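How to keep a lidded storage box clean and closing well

Many people in our office in Gresemham use plastic boxes with a clip lid for cables, tea bags, or papers. After one year the lid does not sit well any more and the box smells closed. You do not need to buy a new one. The work takes 25 minutes and then a night of drying.

What you need: a bowl of warm water, washing-up liquid, an old toothbrush, 2 soft cloths and a free table.

Put the box on the table and open all the latches before you lift the lid. If you pull the lid while one latch is still closed, the small hinge of the latch can become white and later it breaks. Empty the box completely.

Wash the inside with the cloth and a little liquid. For the lid use the toothbrush, and go slowly along the rim and around the raised part, where the dust likes to stay. Lift the carry handle and clean under it also. Rinse with clean water, dry everything with the second cloth, and leave the box and the lid apart until the next morning.
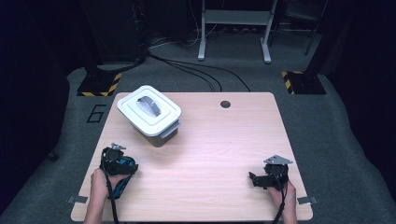 Jin-sol Yoon wrote to me that she never uses warm water on the latches, only a dry brush, and that her box from Callar still closes like new after 13 years. I tried it in September and I agree that for light dust the dry brush is enough.

Now put the lid back. Press it down at the corners first, then close the latches, two opposite ones at the same time if your box has them. Fold the handle flat, so that you can put another box on top.

If a latch jumps open again, look for a crumb or a hair under the rim. Please do not lift a full box by the handle before you have checked every latch.

Baptiste Courtois
18 May 2018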